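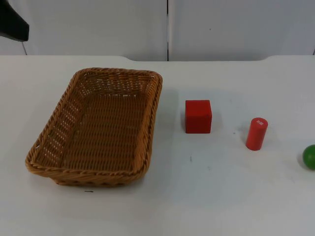

Sorting basket game for toddlers – quick how-to

Posted November 24, 2019 by Gert Maluleke

Short one today, the kettle's on and nap time is nearly over. A few of you asked how we do the basket game so here are the steps.

What you need

A shallow basket. Wicker is nice, low sides so small hands can get in and out. Ours came from the market in Gusville. A baking tray will do too.

A few small shapes. Cube, cylinder, ball. Two in one colour and one in another, so red, red, green or whatever you've got in the toy box. Big enough that they can't be swallowed – check this properly, esp. with under threes.

A clear table. Plain top if you can, patterned cloths are a pain for this.

Setting up

Basket on one side, longways, away from you. Shapes in a row next to it. Leave a gap between each one so they don't get knocked over together. Keep the basket empty at the start.

Ball goes last in the row. It will roll. If your table slopes like mine, put a bit of Blu Tack under it or a folded flannel.

Round one – just in and out

Name the shape, pick it up, put it in. "Cube in." Then let them have a go. Don't correct anything yet. Tip it all out and do it agian.

Round two – colour

Ask for the red ones. Only the red ones. Green stays on the table. Wait longer than feels comfortable before helping.

Round three – shape

Harder. "Which one rolls?" The cylinder is the tricky bit, as it stands up AND rolls if you lay it down. Let them find that out, good fun.

Round four – eyes shut

For older ones. All the shapes in the basket, eyes closed, feel for the cube. No peeking.

How long

4 minutes is plenty with a two year old. Stop while they still want more. Wian Coetzee wrote in to say his two did it all through a rainy May and never went past round two, fine by me.

Cleaning the basket

Crumbs get in the weave. Shake it out upside down over the sink, then go round the rim with an old toothbrush. Damp cloth only, dont soak it. Dry it flat, out of the sun, or the base goes wonky.

Shapes live in the basket when we're done, basket goes on the shelf. Next week – threading with pasta.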